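Visit report: Rutport sample store, Rutdale
7 Dec 2021
Frida Kárason

The store was moved from the Nørgaard building in June. Shelving for 116 bins is in place. Tubes are sorted on a plain table against the end wall. 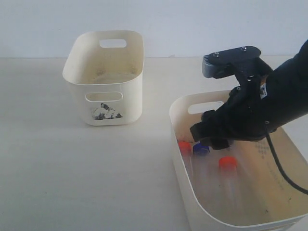

Intake is split into two streams, Hirach and in-house. Bins are reused between streams, and the cleaning interval is not written down.
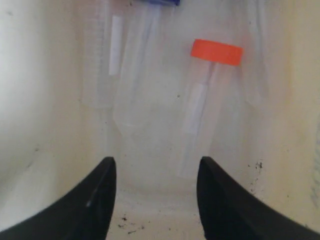 Clear tube with orange-red cap and white label, in a bin.

Labels were discussed at length. The store wants one format by next June.

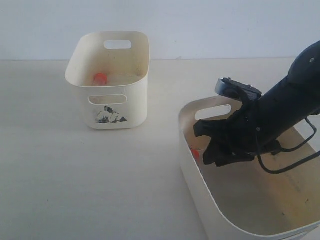 Two cream bins on the table. The label on the smaller one is torn.

Bin labels will be replaced first. Cap color is to be kept as a secondary code only.
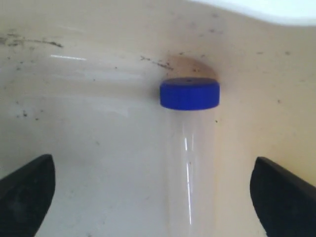 Clear tube, blue screw cap.

Copies of the cap list are available from the Rutport office.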